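# Donlow PG-8 parallel gripper: safety notice and replacement jaw kit

Applies to all PG-8 units shipped before the July hardware revision.

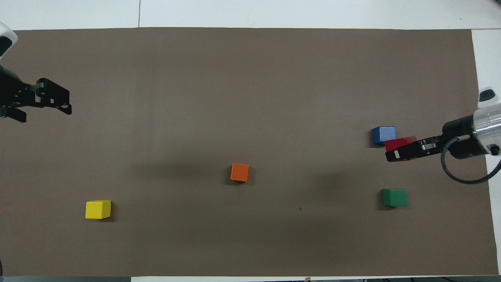

The PG-8 is supplied for light pick-and-place work on paired bench arms. Typical loads are small rigid parts such as painted wooden cubes, gripped on two opposite faces and lifted a short distance. Under these conditions a fault in the jaw drive can go unnoticed for a long time, as the load is light enough to be held by friction alone.

## Nature of the fault

The jaw drive uses a lead screw with a bonded end collar. On affected units the bond can creep under sustained closing force. When the collar shifts, the controller still reports "closed" and the position reading stays within limits, but clamping force falls. The part may then slip or rotate in the jaws, or drop when the arm accelerates.

A second effect was found during testing at our Hurik workshop. If the collar moves far enough to touch the limit switch, the gripper can read "open" while still holding a part. A Titico controller with automatic re-home enabled will then drive the jaws to full travel without a prompt. This is the safety matter. Keep hands clear of the jaws whenever the arm is powered, whatever the status light shows.

## Affected units

| Item | Affected | Not affected |
|---|---|---|
| Serial number | 1000 to 2000 | 2001 and above |
| Collar | Bonded, plain | Pinned, with flat |
| Firmware | Any | Any |

The serial number is engraved on the underside of the mounting block. Firmware does not correct the fault. Updating it is still advised, as the current version logs closing current on each cycle.

## Check before use

1. Disable automatic re-home in the controller menu.
2. Close the jaws on the steel test block at force setting 7.
3. Hold for two minutes with the arm stationary.
4. Compare closing current at the start and end of the hold.
5. Stop the arm, isolate the supply and inspect the collar for a visible gap.

Withdraw the gripper from use if the current has fallen or if there is any gap. Do not re-bond the collar. Adhesive on the screw thread will damage the nut.

On two-arm benches, test each gripper separately with the other arm parked and isolated. Confirm that the cable has enough slack for full wrist rotation, and that it does not pass between the jaws and the work at any point.

## Replacement kit

The kit contains a pinned collar, lead screw, nut, limit switch bracket and fixings. Jaw plates are not included and may be reused if the faces are flat. Fitting requires a 2 mm hex key and a pin punch. Re-home manually after fitting and repeat the check above.

Kits for affected serial numbers are free of charge. Orders placed through Escobar should quote the serial number and the date of the failed check, if one was made. Units outside the range can be fitted with the same kit at list price.

Notice last amended 17th December. The earlier version gave the wrong force setting for step 2 and should be discarded.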